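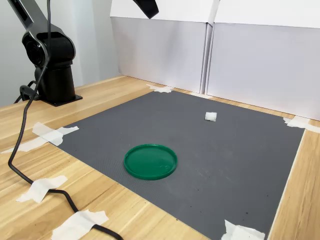
Taha Hegazy
Automation bench, trials and tooling
Notebook, February

Second week with the Lesero kit on loan from Drultano. Writing this up before I forget the order I did things in, and because the loan form wants a "user impression" and I'd sooner crib from my own notes than make it up at the end.

What we're paying for, if we pay: the finger set, the wrist camera with its mount, and a year of the Gruveo software seat. The arm stays ours either way. Drultano's quote has the software as a separate line that renews, and I missed that the first time I read it (it's on page two, under shipping!). I've asked if we can buy the fingers alone. No answer yet.

Setup took most of a morning. The mounting instructions are fine, the calibration ones are not. It wants 12 poses and won't tell you which one it didn't like, so you redo the lot. Got through on the third try after I slowed the arm down to 20 percent. Somebody please write that on the inside of the case lid.

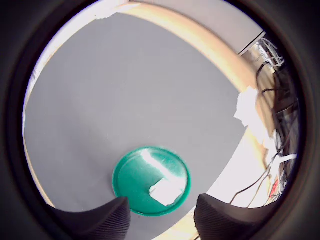 The camera is the part I came in grumpy about and have mostly come around on. I'd expected to fight the wide lens, and yes, straight things come out bowed, but having both ribbed fingers and the green lid in the same view is what I want when I'm lining up a grasp by hand. Glare is my one real complaint. There's a white streak right across the lid, and the green goes nearly white where it reflects, so anything that picks edges off brightness is going to have a hard time with it. I'd like to try a matte lid next to this one, or move the lamp, whichever is less bother. Exposure in Gruveo is auto only unless you dig into the advanced tab, where there's a slider from 0 to 400 with no units. I left it at 75 and wrote that down twice.

Fingers: I like them. The ribbing feels grippy to my thumb, and swapping a pad takes one screw. The screw is tiny and will end up on the floor. I've put in for spares from the general hardware budget, nothing to do with the loan.

One thing to chase with support is the approach angle. With a shallow object the software's suggested grasp comes in steeper than I'd choose, and you can override it, but the override doesn't save with the task. It has to go back in every time you reload. Either I'm missing a checkbox or it's a bug. My bet is a bug. 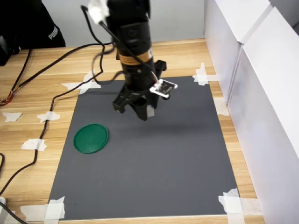
Support did get back to me after lunch about the override — they say it's meant to save, and could I send the task file. Sent. They also said the next Gruveo release changes the file format, so I've kept a copy of everything in the Kırmızıgül folder on the shared drive. Don't tidy that folder, please.

For the comparison I still need a proper run with our old fingers on the same task, same speed, same start pose. I keep putting it off, as it means another calibration. Plan is to do that first thing tomorrow while the room is quiet, then put the Lesero set back on and leave it on until the loan runs out.

Where I am so far: yes to the fingers, probably yes to the camera, and I wouldn't sign for the software until the override business is sorted and somebody explains the renewal to me in one sentence. If anyone has used Gruveo elsewhere and knows how to get the pose errors out of the log, scribble it in the margin here or come find me.

Still to do: chase the quote, order pads, ask what the loan form means by "duty hours."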